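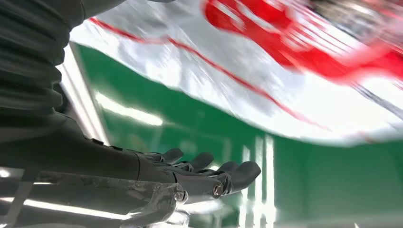 En Durance me pusieron de compañera a una máquina un mes de agosto y yo, que llevaba 19 años en la línea de empaquetado, la recibí como se recibe a una cuñada: con café y con desconfianza. La llamábamos Flovach, porque era lo que ponía en el albarán, y costaba más que mi piso (eso me lo dijo el encargado, muy orgulloso).

El primer turno yo saqué 300 bolsas. Ella, 59. Las cogía con un cuidado que daba ternura, como quien levanta a un recién nacido, y luego se le escurrían igual. El plástico es muy traicionero – resbala, se arruga, se pega a lo que no debe – y eso no hay quien te lo explique en un manual.

Le cogí cariño, qué le voy a hacer. Le hablaba. Le decía «por la esquina, mujer, por la esquina», y una noche, ya casi de salida, la cogió por la esquina. ¡Por la esquina! Me giré para contárselo a alguien y en la nave no quedaba más que el zumbido de las luces.

Al llegar a casa tenía la cama sin hacer y los platos en la pila. Pensé en ella mientras fregaba.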